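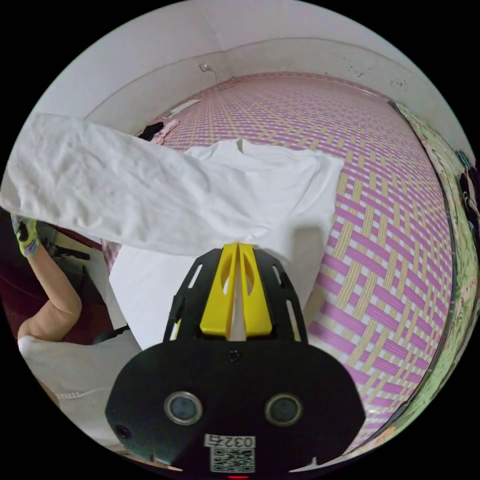
*Two yellow fingers, held close together, at the front of a gripper numbered 0325.*

# The Books That Close Themselves

The pitch at Gotbridge goes like this. You connect your bank feed, you forward your receipts to an email address, and by Wednesday morning your accounts are reconciled. No data entry, no shoebox, no bookkeeper calling to ask what the $42 at the gas station was for. The company calls it "hands-off close." I have now spent a month watching people use it, and there are a lot of hands.

Gotbridge sells to businesses too small for a finance department and too busy to keep up with a spreadsheet. Salamatu Wumbei runs one of them, a catering outfit in Coswood that does weddings and office lunches. She moved over from a desktop program last spring, after the usual free trial and the usual webinar.

The import went fine, mostly. The software pulled in 3364 transactions and matched them to categories in less time than it took her to make coffee. What she didn't see until April was that it had filed her deposits from customers as income on the day they arrived. A wedding paid for in January and served in June looked like a terrific January.

"It was very confident," she told me. "There's a green check mark next to everything. I figured if it had a question, it would ask."

That green check mark deserves some scrutiny. In Gotbridge, it means the amount in the ledger agrees with the amount at the bank. It says nothing about whether the entry landed in the right account or the right period. An accountant knows this in her sleep. A caterer sees green and goes back to the kitchen, and I don't think the people who picked the color were unaware of that.

I put this to Senyo Bonsu, who heads product at the company. He was friendly and quick, and he had clearly been asked before. The system learns from corrections, he said, and error rates fall the longer a customer stays. I asked what the rate was in the first quarter of use. He said it varied by industry. I asked for catering. He said he would get back to me, and he did, with a link to a page of customer testimonials.

Learning from corrections is a fine idea, but someone has to make them. At Wumbei's company that someone is Yaa Nutsugah, a freelance bookkeeper who was supposed to be the line item the software replaced. She now bills six hours a month for review. Before the switch she billed nine hours for everything, review included. Subtract the new subscription and the savings get thin enough to argue about.

"I used to enter things and know they were right," Nutsugah said. "Now I read things somebody else entered and look for what's wrong. That's harder. Your eyes slide."

She keeps a running list of what she calls the repeaters. A loan payment booked entirely as expense, with no split for principal. Refunds that turn up as sales from a customer named after the card processor. Transfers between checking and savings, counted once going out and once coming in. She fixed that last one three times before she found the setting, under a menu called Preferences, then Advanced, then Other.

Not everyone is unhappy. Selorm Kwofie repairs bikes by himself, has one bank account and takes no deposits, and he thinks Gotbridge is the best money he spends. I looked through his books with him and couldn't find a thing wrong. His old system was an envelope. If your business looks like Kwofie's, you may well have the same experience, though it's fair to wonder whether a business like Kwofie's needs a product with 18 report templates.

The trouble starts when the money gets even slightly complicated, and leaving is no easier. Kpodo, a rival that charges more and promises less, will import a Gotbridge file, but the attached receipts don't come along. They have to be downloaded by month and uploaded again. Eylül Yüksel, a tax preparer who sees clients on both systems, tells people to keep their own copies from the first day, in plain folders, with the date in the file name. She also tells them to run a balance sheet every month, even if they only glance at it. Most of the bad surprises she sees in March had been sitting on that report since summer.

Wumbei is staying put for now. Her contract runs through the fall, and Nutsugah has the deposits going into a liability account, by hand, every Wednesday afternoon.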